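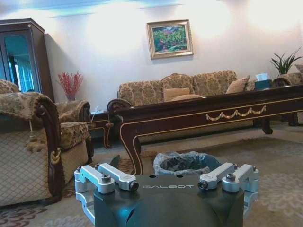
Robot club: tidying a sitting room, one wastebasket at a time

The autumn term project finally has some numbers attached to it, so I have been asked to write it up for the newsletter. I should say at the start that I voted against it. I wanted another year of line followers on the big table, where you can see what has gone wrong and pick the thing up when it drives off the edge. The vote went the other way and the household task it was.

For anyone who missed the October meeting, the task is this. The robot starts in a furnished sitting room. It has to find the wastebasket, get hold of it, carry it to a marked spot by the door and put it down upright with everything still inside. The student team named the project Ilik. It was chosen by a show of hands and I still don't know what it means.

It sounds easy, and I heard a fair few parents say so. A sitting room is an awkward place for a machine, though. Ours has a patterned rug on top of a patterned carpet, big brocade armchairs with scrolled arms, a long sofa in the same stuff, and a coffee table on curved legs that stick out just where you would like to drive. The first maps the students made had the table down as a solid block. After that they had it as four separate posts with a nice wide road between them, and we spent two evenings persuading the planner that this was not a road.

Then there is the basket. It is a small one with a pale blue bag folded over the rim. A person picks up a bin like that by the edge, bag and all, and gives it no thought. A two-sided gripper has to decide whether it is holding the bin or only the bag. In the early runs it held the bag very well. The bag came up, the bin stayed where it was, and the software reported a success, as the fingers had closed on something and the something had moved.

This is my main complaint about the whole business and I have made it at three meetings. The machine marks its own homework. If the only test is "did the fingers close and did the arm lift", you will get a lovely success rate and rubbish on the floor. The team has now added a second check that looks at the spot where the basket used to be. If the basket is still there, the run fails. I was pleased about that, and would have been more pleased to see it in week one.

Now the numbers. Over the term the students logged 476 runs. The target set in the project plan was 95 per cent, which I called silly when it was written and still do. The figure over the last stretch, with the stricter check switched on, is 71 per cent. The younger members were a bit downcast when it went up on the whiteboard. I told them it was the first figure all term I believed.

Even so, I would ask readers to be careful with it. All of those runs were in the same room, with the furniture in the same places. The basket was moved about, but it was always the same basket. Put a taller one in, or one with no liner, or leave a coat on the arm of a chair, and we have no idea what happens. We did ask for a second room. The answer was that it would mean redoing the maps, and I would have thought that was the point.

There has also been some talk of the learned version. Half the team, who call their branch Rastogi, want to drop the hand-written steps and train the thing on recordings of students driving it by remote control. They showed a run at the last meeting and it was very smooth. They showed one run. I asked how many they had made before that one and there was some looking at shoes. The other half have stuck with the plain method, where each step is written out and you can read why it did what it did. It is slower and jerkier and I prefer it, but I am told that is my age.

To be fair to both sides, the students have learnt a lot. They keep a proper log now, with the failures written down as well as the good ones. They check the finger bolts before each session, after an evening lost to what everybody took for a software fault. One group worked out that the wrist view changes a good deal with the light coming into the room, and that a chunk of the missed grasps were bunched into the bright part of the afternoon. They found that by reading the log, with no prompting from me.

Next come the regional trials, under the Cetesitz rules. We have entered the household class. The rules give each team 2 attempts, in a room they have not seen, with a bin supplied by the organisers. I read that paragraph out loud at the meeting and it went rather quiet. The plan is to spend the remaining sessions shifting the furniture about between runs and borrowing as many different bins as we can lay hands on.

So if you have a wastebasket you can spare for a few weeks, please bring it to the Mekell room before any evening session. Any size or shape will do, and odd ones are especially welcome. Put your name on the bottom. Please empty it first.

Parents who want to watch can sit in the hall and look through the doorway. Keep out of the room while the arm is powered, and that includes leaning in to move a chair. The entry form for the trials needs a signature for everyone under eighteen, and several are still missing.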